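So we finally made it to the lantern nights at Hunis Gardens, after two winters of saying we'd go and then not going. I'm writing this with my feet up and a blanket on, and I still have glitter on my coat sleeve from the craft tent. No idea how. I didn't even sit down in the craft tent!

We left later than planned (lost mitten, found mitten, wrong mitten) and took the back road through Hikville, and I'm glad we did. The main road was backed up all the way to the feed store. Parking was in the lower field and the kids thought the hay bales at the end of each row were part of the show. Adult tickets were $17 at the gate, kids under five free, and the little one is still four for a few more weeks, so I felt very clever about that.

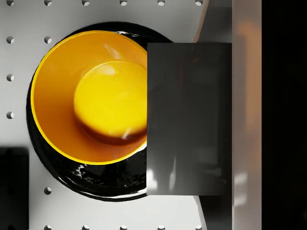 The walk in

They've moved the entrance since we came in August for the butterfly house. You go in by the greenhouse now and follow the pond around to the left, and the first thing you get is a long tunnel of paper fish over the path. The sign says there are 2,000 lanterns on the whole trail. Ollie wanted to check. We got as far as the bridge before he forgot what number he was on, and then he started over from a number he liked better.

The fish were my favorite, I think, or maybe the herons. The herons are out in the reeds, lit from inside, and there was a little wind so their necks moved a bit. A lady behind me gasped out loud and then apologized to her husband, which made me laugh.
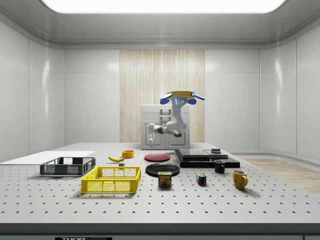 Past the herons the path gets narrow and pretty dark, and if you have a stroller I'd stick to the paved loop by the rose beds – we bounced ours down the gravel and it was a workout. There's a shortcut back to the food area but it's only marked from the other side. We walked right by it. Twice.

The Dokano train was running too, the small one you sit on like a bench with your knees around your ears. It's three tickets a ride and the line was long, so we did it once, and Ollie sat up front and waved at absolutely everybody, including a trash can. The little one cried when it started and then cried when it stopped.
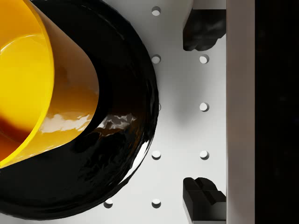 Soup, and the lantern talk

By then we were all cold and cranky, so it was food time. The Nanayakkara stand had lentil soup with coconut and a piece of flatbread, and I would go back just for that, no lanterns required. My sister got the funnel cake and regretted it, then finished it anyway and had half of my soup.

I also caught the end of the talk in the old barn. Ekkachai Yensuk made the big peacock by the fountain, and he had one of the tail frames up on stage so people could see how the wire goes together before the silk is glued on. He let the kids come up and hold a piece. He said the tail alone has 1,127 feathers, each one cut by hand, and that he listened to baseball on the radio the whole time. Ollie asked him if the peacock had a name. It did not, so now it's Kevin. 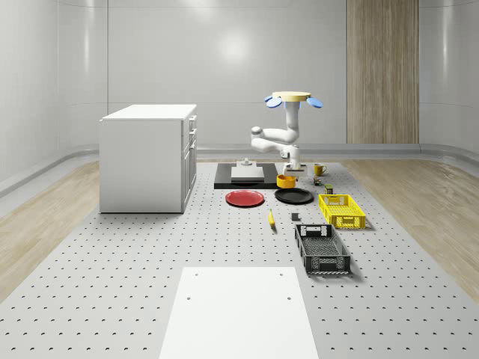

The white kitchen cabinet, two small dark handles on its upper drawers.

We left around the time the band was setting up. I'd have liked to stay, but the little one was asleep on my shoulder with her hat over her face and my arm had gone numb. It took forever to get out of the field, and then I missed the turn and had to go back around by the water tower.

Things to remember for next year: get there before dark, bring the carrier and leave the stroller home, more singles for the train, and eat first. Mom wants to come with us next time – she has already asked if there are benches. There are, mostly by the pond.

Need to wash the mittens tomorrow. There's soup on them.

Recent entries
- Butterfly house, take two
- The pumpkin boat race (we lost)
- What I pack for a day out with a four-year-old
- Rainy afternoon at the trolley barn

Last updated: December 3, 2018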